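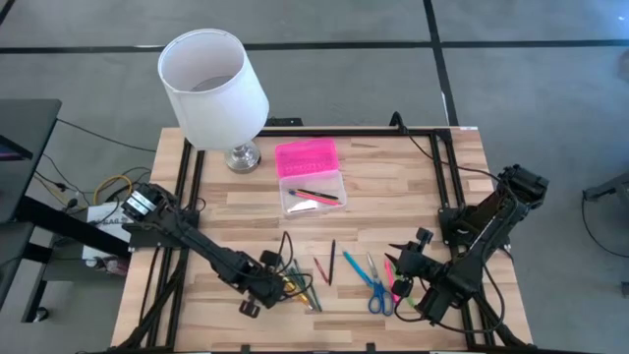 Eusebio Marín
Student, robot learning project (operator, labeler of spreadsheets, picker-up of pens)

Putting the Pens Away: Teaching Two Arms by Remote Control

My project proposal for the Aguirre lab had one sentence in it that I now regret: "The task is simple and can be shown to the robot in a short time." The task was to open a pencil case, put the pens and pencils from the table into it, and close the lid. I have been doing this since kindergarten. I assumed that qualified me.

The method is teleoperation. I stand at a pair of small leader arms, one for each hand, and whatever I do with them the two big arms on the table copy. The system records the joint positions and the camera views while I work. Each full run is one demonstration, and a pile of demonstrations goes into the training script, which we call Rillen after the street where its author lives. The script learns to predict the next few motions from what the cameras see. If the operator is clumsy, it learns that too.

How I ran the sessions

I worked in the evenings in October, when the Standale building was quiet enough to hear the motors. Before each run I scattered the writing tools by hand and set the case down somewhere between the arms. My advisor's one rule was "don't tidy." I broke it constantly without noticing. In the first batch nearly every pencil pointed the same way, because that is how my hand drops pencils. I threw that batch out and started dropping them from higher up.

I split the task into stages so that a run that went bad late could still be used for its early parts. Stage one was the case by itself: bring both grippers in, steady the box with one, work the lid with the other.
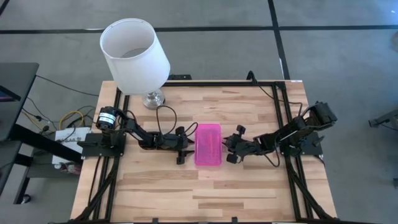 The trouble with two hands is that you stop thinking about the one that isn't busy. My left gripper would be holding the case perfectly well until I leaned over to see what the right one was doing, and then my left hand leaned too, and the case went for a walk. Watching the recordings later I could tell when I had sneezed.

It took me 12 tries to get a lid stage I was willing to keep. After that it went faster, mostly since I quit looking at my own hands. Looking at the leader arms is like looking at your feet while you dance. You should look at the table.

Round things

Stage two was picking up. A crayon is a cylinder with opinions. If the fingers come down even slightly off center it rolls, and then you chase it, and the chase is now in your data. I had a folder named "chases." It was the largest folder.
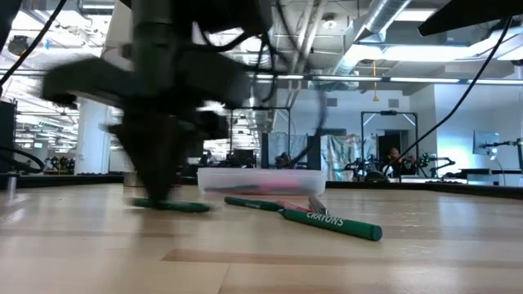
Gripper low over a green crayon, with the bin behind.

What helped was slowing down at the end of the reach. I had been coming down at one speed the whole way, as I would with my own hand, which has skin and can feel when it has arrived. The grippers have no feeling in them at all, and neither does the leader side of our Vererell kit, so contact is something you judge by eye. I got in the habit of stopping just above the object, lining up the fingers across the barrel, and then going down the last bit. I also kept some 14 runs where I missed, backed off, and tried again properly. My advisor said recoveries are worth having. I was glad to hear that I had been producing something of value.

Stage three was the carry and the drop. Long pens don't care to go into a short tray crosswise, so the wrist has to turn on the way over, and from where I stood the back wall of the container hid the spot I was aiming for. I moved my stool 2 feet to the left and my success rate improved more than it had from any amount of practice.
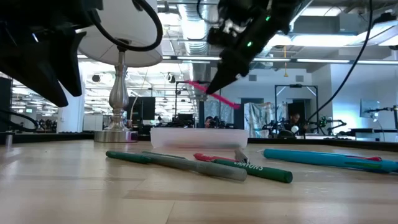

A pink marker held in one gripper above the clear container.

What I would change

I would write down the starting layout for every run. I meant to, and the spreadsheet has a column for it, and the column is blank after the second evening. I would also vary the lamp position more. It stayed near the same corner through most of my sessions, and I suspect the policy has come to regard it as a landmark.

The trained policy handles the lid better than I expected and the crayons about as well as I did at the start. It also pauses above each object before going down, for slightly too long, like someone trying to remember a word. I know where it got that.

Leftover for next term: closing the lid with a pen sticking out. I have demonstrations of this, all of them accidental.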